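Home Notebook Hardware Fruit handling Calibration People Search

Plumirance bench notes, January 2018

Grip trials, Toma and Lunar

Present: me, Roxana Pop on the left-hand unit, Veronica Anghel keeping the log.

The aim was to decide which of the two hand-held units goes forward for the soft fruit set. Toma was in my right hand, Lunar in Roxana's left. Both had the ridged blue pads on, so the pads are out of the comparison. Task as usual: fruit between tablecloth and plate, one piece per grip, no pushing with the knuckles. We did 66 grips altogether, split evenly between the units, and Veronica marked each as clean, slipped or dropped.

We kept the pink deer cloth. I had wanted the plain grey one, but the calibration run at Puvcombe was done on the pink and I'd like the colour numbers to stay comparable. The white oval plate is also the one from Puvcombe. Its rim is low enough that the fingertips clear it at a shallow angle.

Zeroed both units closed, then open, then closed again. Lunar's zero had drifted a little since the last entry. Toma's hadn't. Cameras were left on automatic exposure for the first batch and locked for the second.

Starting with fruit in a loose pile on the cloth and only a few pieces on the plate gives the fingers something to work between, and it is harder than it looks. The small dark ones sit against each other and there's very little room for a pad on the far side.

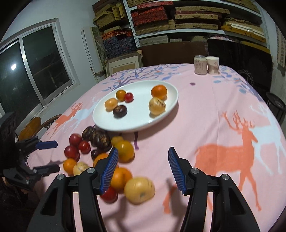
Toma (right hand)

Closes evenly and I can feel contact through the trigger. Good on the larger orange fruit and on the big pale yellow ones. On the small dark round ones the fingers tend to meet low and squeeze the fruit upward out of the pads. Approaching from slightly above fixed most of that. All my drops were from the pile and none from single fruit.

The linkage has a bit of side play on the right finger. Tightened the pivot screw a quarter turn after the first batch and the play went, but the trigger felt heavier afterward. Need to find a setting in between and mark it with paint.

The unit casts a shadow on the cloth under the finger when the ceiling light is behind me. It doesn't bother me working, but it is going to bother the segmentation. Moving my stool helped some. A second lamp would help more.

Lunar (left hand)

Roxana finds it top-heavy. The body is blockier and she had to keep her elbow up to come in over the plate from the side. Coming in level was easier on the wrist, and it worked for anything near the edge of the pile. Anything in the middle she left to me, so the split by fruit type is not fair and I wouldn't read much into the totals.

The grip itself is firmer than Toma's. She had fewer slips, but two of the soft red ones came out with pad marks. I've put those aside in the fridge with a label. Please don't eat them before they're photographed.

Return spring is slow. After release the fingers hang for a moment before opening fully and the fruit sometimes rides back with the pad. Veronica logged these as slips at first, then gave them their own column, which I think is right.

Camera

Locked exposure gave steadier colour between the cloth and the reds. The window was black by the time we started, so there was no daylight to account for, only the light reflected in the glass. I also tried a shorter lens hood. No difference that I could see.

Blur is still the main complaint. When the wrist moves quickly toward the plate the fruit smears slightly, and the smaller pieces lose their edges before anything else does. Dropping the exposure time makes the background shelves too dark, but nothing back there matters to us, so I'd accept that.

A heaped plate is the worst case for the detector as well. Pieces at the back are half covered, and it keeps joining the reds in the middle row into one.

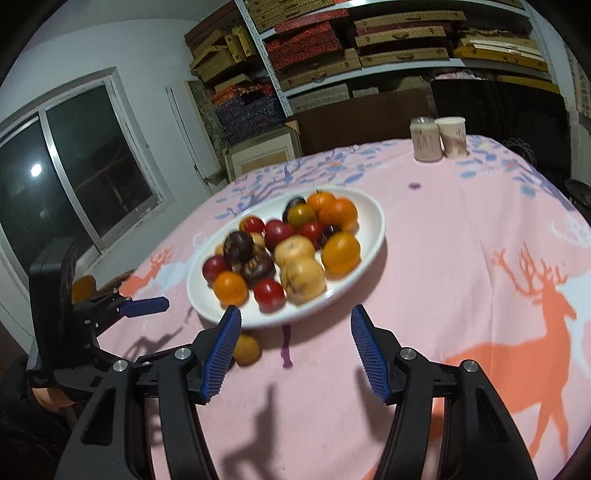
Heaped plate from the right-hand unit, with Lunar upright at left.

Veronica hand-labelled the heaped view and got 18 on the plate. The detector came in under that every time we ran it.

To do

– Paint mark on Toma's right pivot once the trigger feels right.
– Stiffer return spring for Lunar. Roxana thinks there is one in the spares drawer.
– Repeat the pile trial with hands swapped, same fruit types for each unit.
– Second lamp, low, from the window side.
– Replace the bruised fruit. Something firmer for the small dark size if the shop has it.

Leaning toward Toma for now – will decide after the swapped run. Log sheets are in the blue folder, Veronica's copy is the correct one.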